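Progress report to the fund, second period
Sampaio Community Orchestra and Women's Voices
Prepared by Stuart Rowbotham

We said in the last report that the orchestra would have a settled programme by now. It has most of one. The first half is fixed, and the second half still depends on whether we can hire the parts for the choral suite at a price we can stand. I have my doubts. The hire library's first quote was 1392 for the full set, and the budget line you approved was 500.

Rehearsals began on time and attendance in the strings has been good. Brass is another matter. Anderson Lins has asked the players to commit in writing to the last four rehearsals, and I will believe in the signatures when I see people in the chairs. 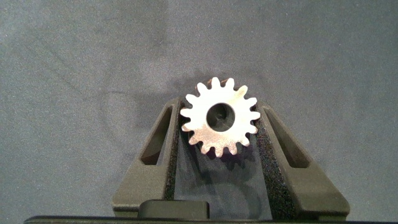
A steel-bright spur gear with sixteen teeth.

The women's choir is in better shape than the orchestra, which I did not expect. Rosimeire Brandão took over the section rehearsals in the autumn and now has 20 singers attending regularly. The altos can hold a line without the piano. The sopranos can do so when the line is easy. She wants an extra rehearsal with the full orchestra before December and I have put it in the plan, though the hall has not confirmed the evening.
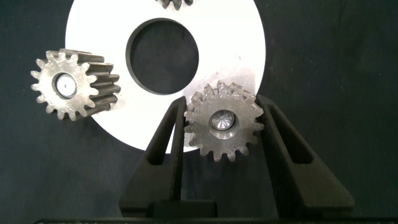 Will the concert go ahead if the suite has to be dropped?
The date stands either way, with two shorter pieces we already own filling the gap. They are decent pieces and the choir knows one of them, but the evening would be shorter than the one described in our application.

On ticket sales I would ask you to be careful with our earlier forecast. It assumed that everyone who joined the Pledex mailing list would buy a seat. People join mailing lists for all sorts of reasons. The new online box office, Stikano, has been working for 11 days and most of the sales so far are to relatives of the performers.

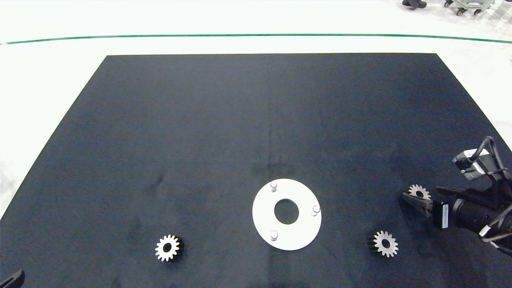

Osvaldo Teixeira thinks this is too gloomy, and has asked for his view to go in the report: our audience always buys late, the posters are not up yet, and last year's house was roughly two thirds full in the end with sales no better at this stage.

He may be right. I would still like to see the posters up. The printer has had the artwork since the conductor's biography was corrected, and Damian Holzer is chasing the proofs.

Spending is within the grant apart from the parts hire. We have not touched the money set aside for soloists - the mezzo has agreed a fee, the cellist has not replied to two letters. We would like permission to move any unspent soloist money to music hire, and need an answer before the next full rehearsal at 7 pm.

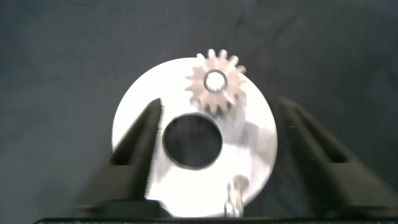 Small gear mounted on the upper part of a metal disc.

Still open: the hall evening, the cellist, the brass.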